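Godulholm Hall Users' Group
Minutes of the May meeting

Present: Trudy Ngata (chair), Mereana Tomoana (minutes), Clem Bright, Delwyn Pearce
Apologies: Marama McKinnon

12 shares | 3 comments

The meeting opened at 7 p.m. The minutes of the last meeting were accepted with one correction: the choir pays by the term, not by the month.

1. Hall bookings

Clem reported that the Saturday slot is full until the end of summer. The Pokcombe quilters asked for an extra hour to set up. Agreed, at the usual rate. The dance class has given up its early slot and two groups want it. Trudy will write to both. 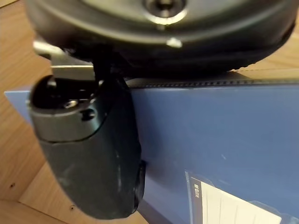 Delwyn asked that groups running past 10 p.m. be sent a reminder of the closing time. Two complaints have come from the houses behind the parking lot. Clem will send the reminder with the next invoices.

2. Roof repair

Two quotes were received for the flashing over the side door. Burkex quoted $730 and Kingi quoted $675. The Kingi price leaves out hauling away the old metal. Delwyn will ask what that would add – the decision was held over until she has an answer. Mereana asked that the gutter on the same side be looked at during the same visit.

3. Cupboards

Doors are to be closed at the end of each session. Groups that want shelf space should write to Mereana before the next meeting. Anything without a name on it will go to the Pokcombe thrift store.

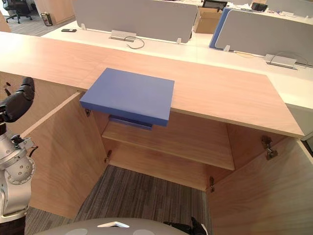 4. Keys

Marama sent a note that 20 keys are signed out and the list is out of date. Clem will call the key holders. The deposit stays at $10.

5. Other business

Trudy has the new fire drill sheet and will post it by the front door. The piano tuner is booked.

The meeting closed at 8:25 p.m.

Share 12 | Comments 3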